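3.2 Sleep surfaces and household setting

Each household in the Zadville group received one Mammont foam mattress in the size of the bed already in use. The comparison group in Cisternas kept the mattress they owned at the start. Of the households that signed the consent form, 36 stayed in the study to the end. Bed frames were left as they were, including those with slats set further apart than the maker advises, which we noted on the intake sheet but did not correct.

The Mammont mattress comes rolled and has to be opened in the room where it will be used. We asked people to let it rest for 2 nights before sleeping on it. Seven households did not have a second bed or a sofa long enough to sleep on and began using the mattress the same evening. They are kept in the main analysis and marked in the tables.

Covers were a recurring difficulty. The knitted cover supplied with the mattress can be washed, but many people put their old quilted pad on top of it, and a thick pad changes how the surface feels. We recorded the pad as part of the sleep surface and did not ask anyone to remove it. Pillows were recorded by filling only.

Interviews were held in the home, at whatever table or counter the household normally used (Figure 2). The interviewer read the questions aloud and wrote down the answers. Bedrooms were entered only when the participant offered, to read the label on the old mattress or to check the height of the bed.

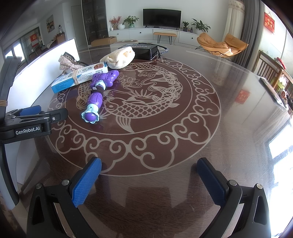 Figure 2. Glass-topped table with a carp design and household items.

3.3 Comfort diary

Participants filled in a paper diary each morning for 10 weeks. The form was taken from the Verkanden pilot and shortened to one side of a sheet. It asks for time to bed, time up, number of times awake, and a comfort score from one (very poor) to five (very good). A blank line at the bottom was left for remarks.

Most remarks were short and dealt with heat, noise from the street, or a partner's movement. Remarks about smell appeared in the first days of use and were rare after that. We coded all of them by hand using the list in Appendix B.

Diaries were collected in June. Sheets with no bedtime entered were dropped. Where the comfort score alone was missing, the sheet was kept for the analysis of sleep times and left out of the comfort means. Couples sharing a bed filled in separate diaries, and their scores were averaged before the two groups were compared.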